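Visits > Furniture and Interiors > Wusley open day

Wusley open day: a lot of tables, not many answers

I went to the Wusley open day on 26th October mostly because Viola Amato had gone the year before and would not stop talking about it. The invitation promised "a full look behind the scenes." What I got was a decent cup of coffee, two long rooms and a man with a microphone who said "honest materials" so often that I began to distrust the materials.

Wusley sells tables. They are nice enough to look at and they cost more than I expected. The tour started 11 minutes late in the showroom, where most of the time went to the Messina, a dining table that seats six if nobody has elbows. It has a rounded edge and legs set well in from the corners. I leaned on one end and it rocked. The guide said the floor was uneven. Maybe so, but the floor was fine under the table next to it.

After that we were taken through to the workshop, or part of it. The sanding area was behind a closed door and stayed that way. I asked if we could see it and was told it was "not on the route this year." We did get to see the finishing bench, where a woman rubbed oil into a sample board and answered questions far better than the guide did. She told me the pale finishes show less scratching than the dark ones but pick up a yellow tone after a few summers by a window. That is worth knowing, and it isn't in the brochure.

The surface everyone wanted to touch was the Emodik, the blond wood veneer top. I have nothing against veneer. My own kitchen table is veneer and has survived two children. But the label beside it said only "natural wood surface," and I heard at least one couple walk away believing it was solid all the way through. Lorenz Holzer, who showed us around that half of the building, did say veneer when I put the question to him. He could have said it first.

I will give them the grain. It is fine and wavy, in thin tan lines that crowd together and then open out again, and the finish is smooth with only a soft shine where the light catches it. Whether I'd pay an extra $300 over the plain version for that is another matter. I kept trying to talk myself into it and couldn't.

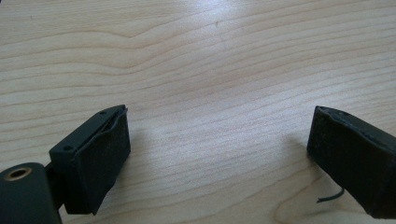 Getting there and whether to bother

Parking is on the street and fills up early. Entry is free, coffee included. Allow 2 hours, or less if you skip the talk on the Pliltix shelving, which I sat through and can't recommend. Bring your room measurements, because the staff will ask for them before they'll discuss prices. Viola says she's going again next year. I might, if they open that door.

3 comments | 11 shares

Contact | Copyright, all rights reserved | Back to top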